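Home | Talks | Workshops | Past speakers | Contact

This site uses cookies to remember your settings. Accept / Manage

The clear table: does it earn its keep?
Speaker notes, Friday session, room two

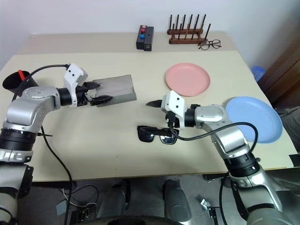
Start with the promise. Every tidying book I've been sent says the same thing: clear the flat surfaces and the rest of the house will follow. I've been sent 29 of them. I don't believe it and I'd like you to doubt it too, at least until the tea break.

Ask the room: who cleared a table this week? Hands up. Who could still see the top of it by the next evening? (Wait. Let them laugh.)

Small things first. Sunglasses, for instance. They get folded and put down on the nearest table, and the usual advice is to buy them a tray. I tried a tray. The tray filled up with batteries and the sunglasses went back on the table.

Then the lumps. A grey slab left over from some job, too good to bin, no use to anyone today. The books call this a "decision item". I call it a slab. Where would it go? The shed is full of other slabs.

Cables. Skip if short of time. If not: I have read a whole chapter on cables and mine still hang off the front of the table.

The Gendow method. Be fair to it. Karim Ragab ran it at the Tundutwood office for all of July, 25 minutes at the end of each day, everything off the tables. He says people liked it. I asked whether they found things any faster and he said he hadn't checked. That is my trouble with most of this. Liking it is fine, but say so, and don't sell it as time saved.

Povia planner: 34 pages of checklists. Hold it up. Read out the page on pens. Put it down again.

What Abdelkrim Tahiri told me at Sisay, where he looks after the shared benches: he stopped asking people to clear everything and asked for one end only. The other end can be as bad as it likes. I was doubtful about this as well. I went back twice and the good end was still good, though I grant that two visits prove very little.

Try it at home: pick one end of one table. Leave the rest alone for a fortnight. Write down what lands there, and don't buy a box for it.

Questions. Somebody will ask about children. I don't have an answer. Somebody will ask about drawers, and drawers are after tea, in room 3015, with a different speaker who is much keener on them than I am.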